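Projet de deuxième année : un menu de fête sans gluten

Notre groupe (Kirstin Kerr, Ewan Purves et Lachlan Matheson) a composé un menu de Pâques pour 40 couverts, avec un budget de 895 euros. Le gigot n'a pas posé de difficulté. Le fondant à la farine de châtaigne a demandé quatre essais : les deux premiers s'effondraient au démoulage. 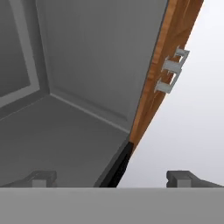
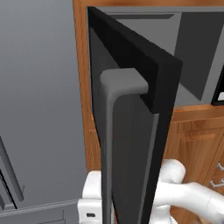
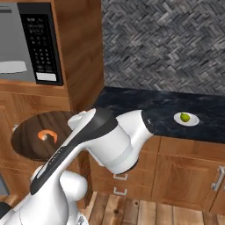 Nous avons finalement réduit le beurre et ajouté un œuf. Cuisson : 11 minutes à 180 °C, puis repos au froid. Reste à revoir la sauce à l'orange, trop sucrée selon Mme Stojanović, et le prix des amandes.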